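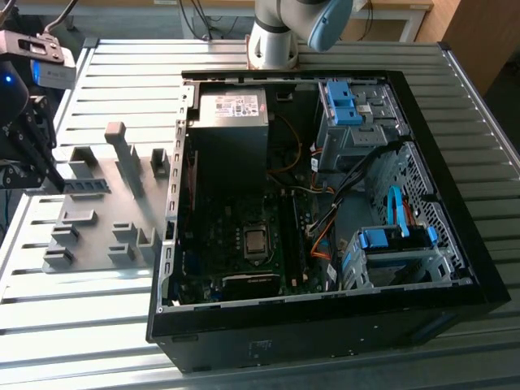
Home | Projects | Reports | Staff | Search

Print this page | E-mail this page

Does a Fitness Tracker Get People to the Gym More Often?
Project report by Moataz Erraji, Exercise and Health module
Supervisor: Leandro Palacios

Why I picked this

The Nistier wristband is sold at the front desk of the Maronar gym with a poster that says members who wear one "train more." More than whom, the poster does not say. I asked the desk staff where the claim came from and was told it came from the supplier. I wanted to see if I could find any sign of it in a small group.

What I did

I recruited 14 members who had joined within the last year. Half got a band on loan and half went on as before. I took attendance from the door log for 6 weeks, starting in November. Everyone also filled in a short form at the end asking how often they thought they had trained.

I drew names from a bowl to make the groups. Two people asked to swap because they wanted a band, and I said no, which did not make me popular.

Results

The band group checked in 128 times in total. The other group checked in 116 times. That is a gap of 12 visits across seven people and six weeks, or less than two extra visits each. One man in the band group was training for a rowing event and came in most mornings before 7. Take him out and the band group falls behind.

The forms were more interesting than the log. Nearly everyone claimed more visits than the door recorded, band or no band. The door does miss people who walk in behind someone else, so I can't say all of that is wishful memory.

What is wrong with this study

The groups are too small. The weeks ran up to the holidays, when attendance is odd anyway. A check-in also says nothing about what a person did once inside. I saw one participant scan in, use the sauna and leave, and he counts the same as anybody.

Ouellet, the class plan most of the beginners follow, changed its schedule in week four. I have no idea what that did to the numbers.

What I think

I would not buy a band on this evidence, and I would take the poster down. Mr. Palacios thinks a longer run with step counts included might show something. It might. I'd want to see the door log fixed first.

Contact the department | © Clorkar College | Back to top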